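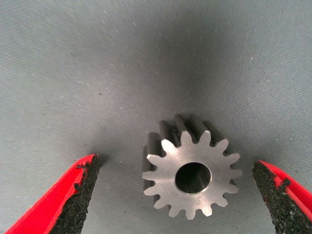

Callum Lennox wanted to know, before I'd even finished my first progress talk, why I didn't just buy a parts feeder and be done with it. Fair enough! A feeder does one shape of part all day long and it does it fast. My answer then was a lot of mumbling, so let me try to do better in writing, now that the semester is mostly behind me and the arm works on most days.

The project is called Branus (it was the name of a folder and it stuck). The goal was to build a small arm on a workbench that can pick a loose steel spur gear up off a cloth and set it on a peg. I did the build in the shared workshop at Erndale, on the bench by the back door, with Edgardo Castillo helping on wiring and Nestor Sison on the software side whenever he had a free evening. Total spend was 600 dollars, and I went over my own limit to get there, mostly on motors.

Fingers first, because they ate most of July. The shape is red and angular and narrows toward the tip, and I'm pretty happy with it. Version one had bare fingers and the gear squirted out sideways nearly every time the jaws closed. Teeth are a terrible thing to grab! You get one tooth on one side and a gap on the other, and the part twists as you squeeze. So the inner sides got a rough black grip pad, coarse and grainy, and that helped more than anything else I did all summer. The edges of the pads are ugly. They crumble a bit where I trimmed them and the red shows through near one tip. I've learned to cut the pad after gluing and to stop fussing with it.

The gear I used for most of the testing has sixteen teeth and a plain bore through the middle, and it's about as long as it is wide. That length turned out to matter. Lying on its end it gives the fingers plenty of side to hold. Thinner gears were miserable, the tips had to go so low that they dragged on the cloth and bunched it up.

About the cloth. I started on a bare bench top and the gears skated away if one finger touched before the other. Gray woven fabric fixed the skating and made a new problem, which is that steel on gray doesn't give the wrist camera much to work with. The flat face is easy to find when the light comes from above. The flanks go so dark that they run together with the shadow next to them, and my first detector kept deciding the gear and its shadow were one long lump. Nestor's suggestion was to forget the outline and look for the bore instead, with its thin bright rim. I grumbled and then spent a weekend on it and he was right.

We ended up with 2,000 pictures for training, taken at the wrist with the jaws open over the gear. I moved the gear a little every time and let the light change through the day. Lint I left alone. I did lint-roll the cloth for one batch and the detector got worse on dirty cloth afterward, so, no more lint roller.

The other thing worth writing down is centering. The gear is almost never exactly in the middle of the jaws when the arm comes down, it'll be nearer one finger than the other. At first I tried to correct that fully before closing, which took forever and made the arm hunt back and forth. Now if the gap looks safe on both sides the fingers just close and the near one nudges the gear over. Ásdís Østergaard, who graded my midterm draft, wrote "is this allowed?" in the margin. I think so. The cloth lets it slide slowly and the far finger catches it.

For the final test I ran 12 picks in a row, no touching anything between them except to put the gear back. Ten made it to the peg. One slipped during the lift and one was a bad camera read in late afternoon sun. On the peg itself the arm is still clumsy, and if the bore isn't lined up it just leans on the part until I hit stop.

Still to do: a force limit for the peg step, a shade for the bench, and new pads. Wiring diagram and the finger drawings are in the Branus folder on the workshop computer, the newer set is the one marked 26/10/2023.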